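Wrist camera grasp point keeps jumping about on crumpled cloth

Mimoza Đorđević
Sun 11 December

Hi all, hoping someone has been here before me. I'm writing a little planner (I call it Flallel) that picks a grasp point on a heap of fabric from the wrist camera, then closes the gripper on the nearest decent fold. On a folded tea towel it's lovely. On anything properly crumpled the chosen point hops from one crease to another nearly every cycle, so the arm dithers above the cloth and then times out after 300 cycles. 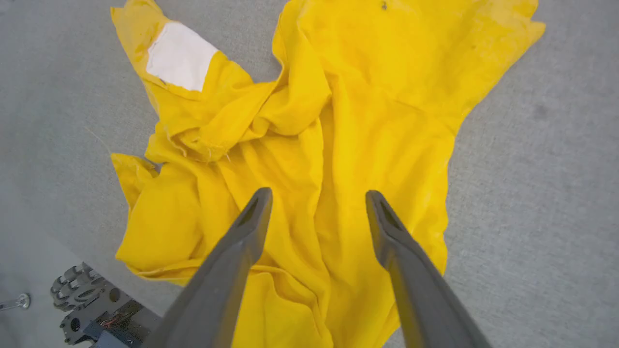
I score each ridge by height and by how well it lines up with the finger gap, then take the winner. Plain yellow cotton is the worst for it - long shallow wrinkles, all scoring much the same. I've tried averaging the depth over more readings, which slowed it down and cured nothing. Is it my scoring or my camera?

Pemus

Scoring, I'd say! You're choosing afresh every cycle, so two near-equal ridges will swap places on the tiniest bit of noise. Keep last cycle's winner and only let go of it if a rival beats it by a clear margin (start at a fifth and fiddle). Also store the point in the robot's base coordinates, not in pixels, or it'll drift as the wrist moves and you'll think it's a different fold. And do mask out your own fingertips before you score anything. Mine were coming back as two splendid ridges for most of November and I felt very silly.

Perić

had the same, bought a better camera, still had the same

Hulmont

What Pemus said, plus stop replanning once you're close. I freeze the target for the last 100 mm and go in on that. If the grip closes on nothing I back off and look again. My log had 386 timeouts in 3165 tries before I did that, and hardly any now, though very thin stuff still slips out.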